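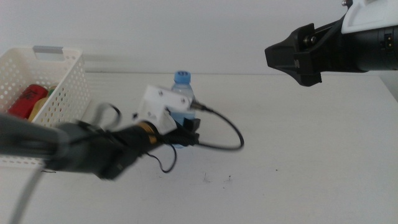
*White basket with round holes, on the table.*

# Skustard Tally Set for Party Agents

Skustard is a counting and reporting set for party agents who sit in the polling station and follow the count. It is made by Fokley and we sell it directly to parties, independent candidates and local observer groups. The set replaces the notebook, the phone calculator and the photos of result sheets that go lost in a chat group.

Every set contains the Skustard keypad, the Kakura form pad, a charging cable, a neck cord and the printed guide. The Baptiste desk station is ordered separately. You need one Baptiste for each collation office, and it can receive results from up to 1,101 keypads.

## The keypad

The keypad has 20 large keys. Each key can be given to one candidate, and there are separate keys for rejected ballots and for disputed ballots. When the presiding officer lifts a ballot and reads it aloud, the agent presses the key of that candidate. The number on the display grows by one and the keypad gives a short vibration. There is no sound, so it does not disturb the officers or the other agents at the table.

If you press a wrong key, hold the Undo key until the display blinks. The wrong vote is taken away but the correction stays in the record with its time. We are asked often if this can be switched off. It can not. A party lawyer who must defend the figures later will want to see every correction, also the embarrassing ones.

The keys are marked with letters and with raised dots. Party colors and symbols can be put under the transparent key caps. In the box you find a sheet of blank labels for this, and our template for printing is sent by email after the order. 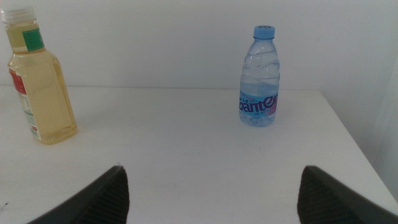 Before the count begins, the agent enters the station code and the number of ballots that were issued. The keypad compares this number with the total at the end. When the total is higher than the ballots issued, the display shows OVER and the agent must write a remark on the Kakura form before the result can be sent. When it is lower, the display shows the difference and the agent can continue.

## The Kakura form pad

Kakura is a paper pad with self-copying sheets. We kept paper in the set on purpose. Courts and election offices still ask for a signature, and a battery can be finished at the worst moment of the evening.

Each form has three copies:

- white, for the party office
- yellow, for the agent
- blue, for the person who complains or for the observer

The fields stand in the same order as the keys on the keypad, so the agent can copy the numbers from top to bottom. At the end of the form there is space for the signatures of other agents. It is a good custom to ask also the agents of the opponent to sign - many of them will do it when you offer to sign theirs.

Extra pads are sold alone. For a primary with several rounds, please order one pad for each round.

## Sending the result

The keypad has a built-in SIM slot and sends the result as a normal text message. It works with weak signal and needs no data plan. When there is no network, the result is stored and the keypad tries again until the Baptiste station confirms it. A small green light then stays on for the rest of the night.

The agent can send one correction after the first result. Further corrections must be opened from the collation office by the person who has the supervisor code.

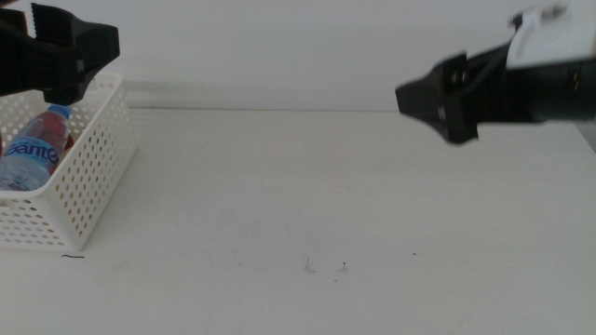

On the Baptiste station the results come in as a list, and can be grouped by ward, constituency or region. Stations that did not report are kept on top of the list. The station prints on ordinary office paper through a USB printer, and it exports a table file that opens in all usual spreadsheet programs. It never connects to the internet by itself. If you like to publish your own figures, somebody has to carry the file to another computer, and in our opinion this is how it should be.

Please be aware that Skustard figures are the figures of your party. They are not official results, and in many countries it is forbidden to announce them before the election office has spoken. Ask your lawyer about it early.

## Training

A new agent can learn the keypad in one afternoon. The printed guide has four practice counts, with sheets of sample ballots which you can cut. We recommend to make the practice in pairs, where one person reads the ballots too fast and a bit unclear, as it happens in real life after midnight.

For larger orders Baltazar Cervantes from our office gives a video lesson for the supervisors. He also helps to prepare the candidate list and the station codes. Candidate lists should reach him in final form. Changes after a late withdrawal or a court decision are possible, but every keypad must then be connected one time with the cable.

## Care and storage

Between elections, keep the keypads switched off, in a dry room, half charged. Clean the keys with a soft cloth and a little water, no alcohol. The neck cord can be washed by hand. Key caps that are lost or broken can be ordered as a bag.

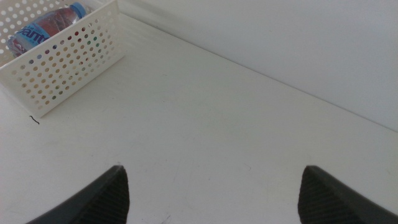 *Water bottle with light blue cap, in the basket.*

## Ordering

Skustard is sold in single sets and in cartons. Keypads can also be rented for by-elections and internal party votes, and rented units are erased by us when they come back. Ask for your own export before you return them, we keep no copy.

For elections in the spring, orders should be with us before the end of February. Please write in your order:

- name of the party, candidate or group
- country and language of the keypad display
- number of polling stations
- if you need the Baptiste desk station
- delivery address and a phone number that is really answered

The display language can be changed later in the menu. The printed guide is delivered in one language for each carton.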